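**Ticket 3176: head camera view tilted in sim, right gripper stops just above table**

Opened by: Chinyere Okafor
Assigned: Qistina Hidayat
Cell: Danladi dual-arm, simulated twin, apartment map
Status: open, waiting on Starelance
Date: Jan 30, 2026

**Reported**

After the scene package update the horizon in the head view is strongly slanted. Table, walls and floor all lean together. Arms respond to jog commands. Pick routine aborts on the approach step with `pose_out_of_tolerance`, right side only.

**Setup**

- Controller build 16, config branch `litport-main`
- Scene package from Kullar, replaced the December one
- No changes to gripper files on either arm

**Log**

1. Restarted the sim with a clean cache. Same tilt.
2. Loaded the December scene package on build 16. Same tilt, so the new package is cleared.
3. Zeroed both arms and compared joint readouts with the reference sheet. All joints match.
4. Checked the base frame. Roll and pitch read zero. The robot is standing level in the world.
5. Opened the head mount file. The camera transform has a roll value of 14 in a field that should be zero. The file header shows it was regenerated by the Starelance calibration export.
6. Set roll to zero by hand and restarted. The export job ran at startup and wrote 14 back.

State after step 6, with both arms in the approach pose:

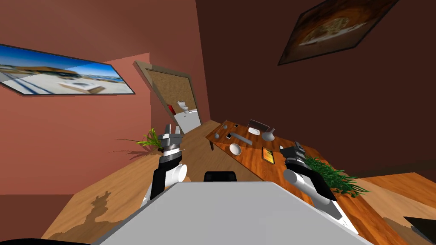 The abort follows from the same value. The approach step takes its table plane from the head camera, and with the roll error the plane comes out high on one side and low on the other. The left arm has more slack in its tolerance and passes. Please don't widen the right arm tolerance to match; we did that on the Litport cell and had to back it out.

**Workaround**

Disable `export_on_start` in the head mount config, set roll to zero, restart. Ran the pick routine 2 times this way, no abort. Do not recalibrate until the export is fixed.

**Open**

- Starelance to confirm where the export gets its roll value (Qistina)
- Check the physical cell for the same file before its next restart (Chinyere)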